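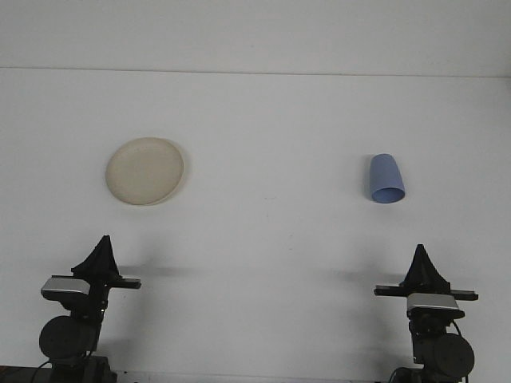 Figure 3. The plate and the cup lying apart on the white table.

4.2 Where does a cup belong?

I went into this part of the study thinking the cup would be the easy one. A cup on its side is a mess, a cup on its base is tidy, next question please! Our 40 participants had other ideas, and I've spent most of a September reading what they wrote (664 short answers in all, some of them a single word and one of them nearly a page about a grandmother's kitchen).

Let me start with the apart-and-tipped layout in Figure 3, with the beige plate flat on the left and the light blue cup lying over on the right. Almost everybody brought up the cup first. The plate hardly got a word unless I prompted for it, and then people said things like "it's fine" or "it's just a plate." What I liked was how many of them wrote about the space between the two things. One person said they looked like they "weren't from the same meal," and Rūta Butkienė, who coded the answers with me, wanted a whole category for that kind of remark. I said no at first. She was right, and it became our "togetherness" code, used in 105 answers.

The other layout keeps the same two items and stacks them, so the cup stands upright on the plate with its open mouth up, a bit toward the upper left and well off the middle.

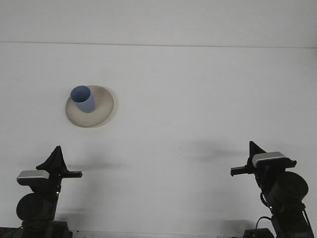
Now, I'd have called that tidy and moved on. Plenty of people did. But a stubborn group kept bringing up the missing center, and a few of them told me they'd nudge the cup over before they could leave the room. Others read the off-center cup as a good sign, with space left for a cookie or a spoon, and they were cheerful about it. So the same small shift gets read as careless by one person and thoughtful by the next, and I couldn't tie that to age or to how often they set a table at home.

Takumi Mizuno asked whether color was doing some of the work, what with a blue cup on a beige plate. Maybe! We didn't swap the colors, so I can't say. A few answers do mention that the two don't match, and I left those under "other" after going back and forth with Rūta for a whole afternoon.

I also should have asked people what they thought was in the cup. Several of them assumed coffee and answered as if it might spill, and that makes their answers hard to line up with the rest. I come back to those in Section 4.3.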